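The Ferry Timetable

Terence Cropper had kept the ferry office at Sotulthorpe for nine years when the letter came to say the crossing would close. It was a single page. The last boat would go over on the final day of February and after that people would have to use the bridge, 40 minutes up the road.

He read it standing at the counter, then put it in the drawer with the lost gloves. The eleven o'clock was due and there was a woman waiting with a pram.

"Is it running?" she asked.

"It's running," he said.

The boat was called the Luvness. She was flat and square and took 3 cars if the drivers were patient. Juro had been at the wheel longer than Terence had been in the office. He brought her in against the tide without looking at the slip, and he put the ramp down on the same patch of concrete every time, so that the patch had worn pale.

Terence walked down with the ropes. He thought he would tell Juro then, but there was a van to get off and a man who wanted to argue about the fare for a trailer. By the time the man had paid, the woman was aboard with her pram and Juro had his hand on the lever.

"You've got a face on," Juro said.

"Cold," said Terence.

He went back up and filled in the sheet. One van, one trailer, one pram. There was no charge for prams, but his predecessor had always written them down and Terence had carried on with it.

At home that evening he cleared the table and sat down to write a reply. He wanted to say that the bridge was no use to the people at the far end of the village, who mostly didn't drive. He wanted to say that the school run depended on the boat. He got as far as the address and then sat looking at the table.
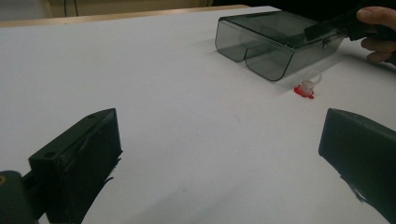

The Other Bank

Mrs Jakubowski lived on the far side, in the white house above the slip. She had crossed every morning to work in the bakery until her knees went, and now she crossed once a week for her shopping and complained about the seats. Terence told her before he told Juro. He hadn't meant to. She had asked him whether the price was going up in spring, and he found he couldn't say yes or no.

"Well," she said. "Who decided that?"

"It doesn't say. There's a signature but you can't read it."

"Give it here."

He fetched it from the drawer. She held it at arm's length and then close up, and then she folded it and put it in her bag between the eggs and the washing powder.

"I need that back," said Terence.

"You'll get it back."

She went up and down both banks with it. Terence heard this from other people over the next few days, as they came through for tickets. She had been in the pub. She had been at the chapel, where she had not been seen since her husband's funeral. She told them all that the ferry had been crossing when the bridge was a row of pegs in a field, and that she had no intention of catching two buses to buy a cabbage.

Juro came up to the office after the last boat on the Thursday before half-term and stood in the doorway with his hat on.

"You might have said."

"I know," said Terence. "I was going to."

"I had it from a lad buying crisps."

Terence moved the stool out for him. Juro looked at it for a bit and then sat down. He asked how long they had, and Terence told him. He asked if there was any money in it for the crew, and Terence said the letter didn't mention any. Then neither of them spoke. The heater ticked. Outside, the Luvness knocked against her fenders.

"She wants painting," Juro said. "I was going to do it at Easter."

"You could still do it."

"What for?"

Terence had no answer. He got the kettle going and found the second mug, the one with the chipped lip, and took that one himself.
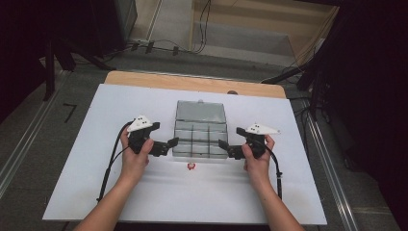 Two pairs of jaws, one board.

By the middle of the month Mrs Jakubowski had 2000 names in a blue exercise book, more than lived in Sotulthorpe and the other side put together. Some of them were summer visitors she had written to – she had kept their Christmas cards. She brought the book across herself, on the eleven o'clock, and set it on the counter with the letter tucked inside the cover.

"There," she said. "You can post it. I'm not paying for the stamps as well."

Terence weighed it on the parcel scales. He wrote out the address from the top of the letter, checked it, and put the parcel on the shelf by the door. Then he tore her off a return ticket and went down to see to the ropes.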